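"Primero el simulador, luego la factura": Farhad Ahmadpour y el presupuesto de Ranamik

Charlamos con prisa, entre dos reuniones, en la sala de compras de Ranamik. Café malo. Farhad Ahmadpour lleva la planificación de equipos desde enero y tiene la hoja de cálculo abierta todo el rato.

La pregunta de siempre: ¿cuánto cuesta una célula con brazo y pinza? "Depende de lo que metas dentro. El brazo lo cotiza cualquiera. Lo que te hunde es lo demás - dedos, bridas, soporte, horas de puesta en marcha". Por eso, antes de pedir nada, prueban en simulación. Piezas sencillas, discos, cajas, poca cosa.

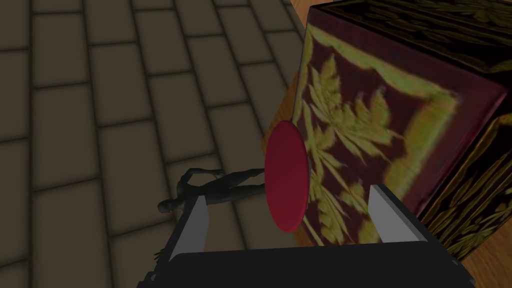 Prueba en simulación: la pinza abierta con un disco rojo entre los dos dedos, delante de una caja estampada.

Tenían dos ofertas sobre la mesa, Halvorsen y Zustudau. La primera más cara, con mantenimiento incluido. La segunda más barata, pero los dedos se pagan aparte: 1553 euros el juego. "Lo vi en la página 41 del pliego. En la 41. Si no llego hasta ahí, firmamos".

¿Y se gastan muchos juegos? Se encoge de hombros. En el presupuesto ha puesto dos por año y célula, y reconoce que es una apuesta. En su empresa anterior, Hodwood, pusieron cero y en otoño andaban pidiendo dinero a dirección.

"La simulación me sirve para hablar con los de planta. Les enseño la pantalla y me dicen eso no entra, ahí choca, ese dedo es muy ancho. Gratis, o casi". El casi son las licencias y un técnico a media jornada, que tambien van en la hoja, en una línea que le discuten cada trimestre.

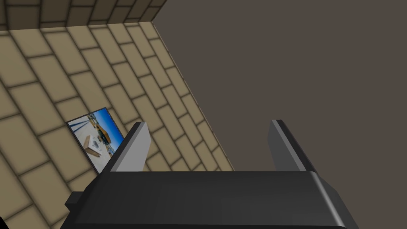 No se fía del todo, eso sí. El rozamiento sale demasiado bonito, dice, y las luces no se parecen a las de una nave de verdad. Para decidir la apertura de los dedos y el alcance le vale. Para prometer ciclos por hora, no. Ahí pide una prueba física en casa del proveedor, con piezas propias, y que conste por escrito.

Sobre los plazos, más seco. Paga el 50 por ciento al pedido y el resto con la célula aceptada. Halvorsen quería más por adelantado - "les dije que no, y siguen contestando al teléfono".

¿Comprar o alquilar? Alquilar el primer año, si dejan. El problema es que la pinza casi nunca entra en el alquiler y acabas comprando justo la pieza que más vas a cambiar. Lo está negociando ahora con Zustudau, sin cerrar nada.

Le pido un consejo para quien presupuesta por primera vez. Mira el reloj. "Que pida el precio de los recambios el primer dia. Y la formación, que siempre se olvida. Nosotros la olvidamos". Le llaman por el pasillo, coge el portátil y quedamos en seguir por correo.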